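Zindgate's repair night is back, and it's bigger

Sunday, September 29, 2024

If you've been hanging on to a wobbly chair or a lamp that flickers, good news! The Zindgate repair night is coming back to the old Phromma building, and I popped in this week to have a sticky beak before the doors open.

I missed the last round in February (I had the flu, and a toaster that still doesn't pop) so I was keen to see what's changed. Quite a bit, as it happens. There are now 35 spots a night, up from whatever could be squeezed into the back of the library, and you can book one online or just turn up and take your chances.

Theerawat Klinhom is running it again. He fixed 106 things last season, mostly kettles and zippers, and he reckons the kettles are nearly always the switch. "Bring the cord," he told me, twice. "People bring the kettle and leave the cord at home." 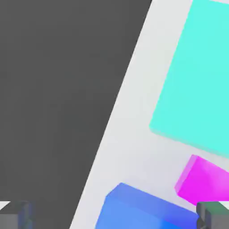

A pale, smooth tabletop against a dark grey background.

It's $3 to get in, which goes on glue, thread and fuses, and kids are free. The local hardware shop, Prikeo, is chipping in with spare screws and offcuts, and Firine, the cafe next door, will stay open until nine so you've got somewhere to sit while your radio is in pieces. I can vouch for the cheese scones (I had two, purely for research).

Microwaves and anything that runs on petrol are out, sorry. Clothes are very welcome and there'll be two sewing machines going, so dig out those jeans with the busted knee. Bikes are fine too, but give them a hose down first, please!

The money side is looking all right as well. A sausage sizzle in the car park brought in $649, enough to cover the hall hire until Christmas.

Doors open at six every second Thursday, and parking is round the back off the laneway. I'll be the one near the front with the toaster.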